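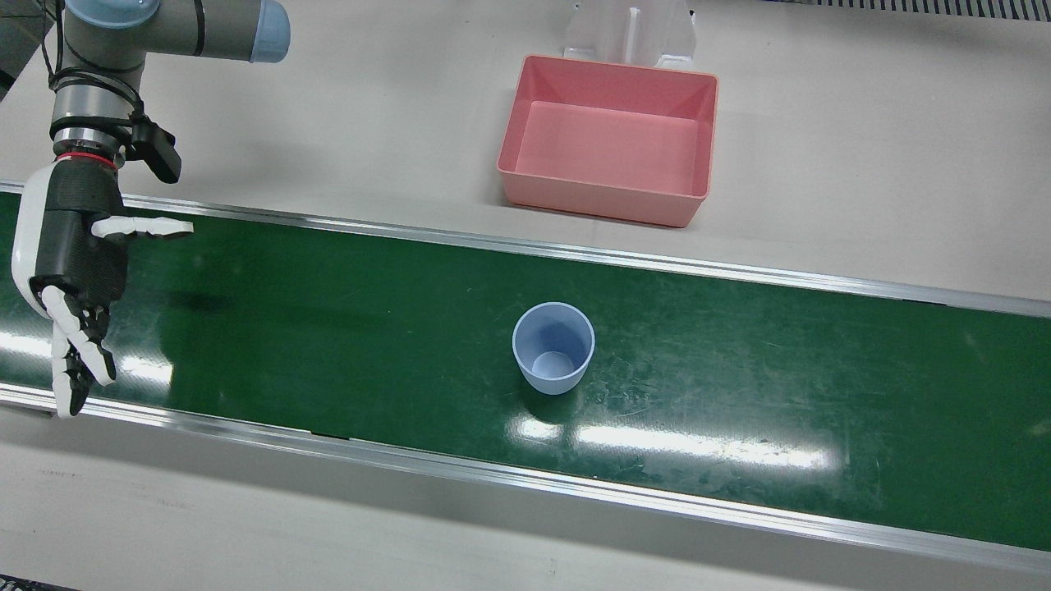
Das grüne Förderband, leicht schräg im Bild verlaufend.

Becher, Tablett, Band: Neues vom Rückgabeplatz

11. September 2023 – 14 mal geteilt

Seit August läuft der Rückgabeplatz bei Margaritis in Brurkstead mit einem langen Förderband. Vorher wurde das Geschirr auf Wagen gesammelt und von Hand in die Spülküche geschoben. Das Band stammt aus dem Bestand von Sanetton und war dort einige Jahre im Einsatz. Auf der Oberfläche sieht man das, sie hat Kratzer und Scheuerstellen. Für den Lauf spielt das keine Rolle.

Die ersten Wochen haben gezeigt, wo es noch hakt. Am meisten Arbeit machen die Becher. Teller und Schalen bleiben liegen, wo man sie hinstellt. Leichte Kunststoffbecher kippen dagegen schon beim Anfahren und rollen bis an den Rand. Orestis Moschos, der den Platz betreut, hat deshalb festgelegt, dass Becher nicht mehr einzeln auf das Band kommen. Sie werden auf einem flachen Tablett gesammelt und von dort in die Körbe gesetzt.

Als Tabletts nehmen wir die Sorte mit erhöhtem Rand. Das Modell von Wikora ist in zwei Größen lieferbar, wir haben die kleinere bestellt, insgesamt 82 Stück. Die größeren passen zwar auch auf den Tisch, lassen aber vor dem Band zu wenig Platz zum Arbeiten. Bei den Bechern bleibt es vorerst beim alten Bestand, einige 200 davon sind noch in gutem Zustand. Verfärbte und gesprungene bitte aussortieren und in die Kiste unter dem Fenster legen – nicht zurück in den Umlauf.

Auf dem weißen Tisch vor dem Band steht das Tablett quer zur Kante nicht gut, es ragt dann in den Laufweg. Bitte längs stellen.
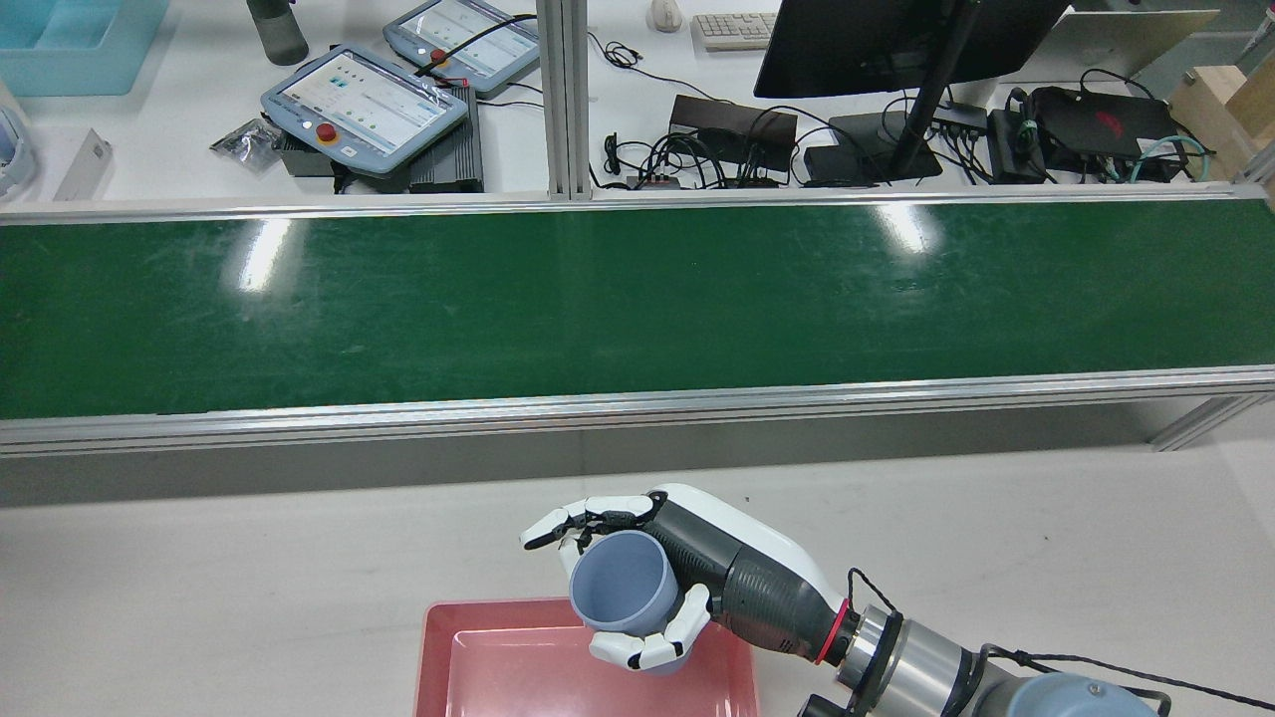

Reinigung und Termine

Das Band wird nach jeder Schicht feucht abgewischt, die Metallschienen an beiden Seiten ebenfalls. Bitte nur das milde Mittel aus dem blauen Kanister verwenden, Scheuermilch macht die Oberfläche stumpf. Die Tabletts gehen mit der normalen Ladung durch die Maschine und werden hochkant eingestellt, damit im Rand kein Wasser stehen bleibt.

Im August sind am Rückgabeplatz 2.761 Teile durchgelaufen, Besteck nicht mitgerechnet. Die Liste für den laufenden Monat hängt neben der Tür zur Spülküche. Wer Bruch hat, trägt ihn dort mit Schicht und Kürzel ein. Ersatz für Becher bestellt Orestis Moschos gesammelt zum Monatsende.

3 Kommentare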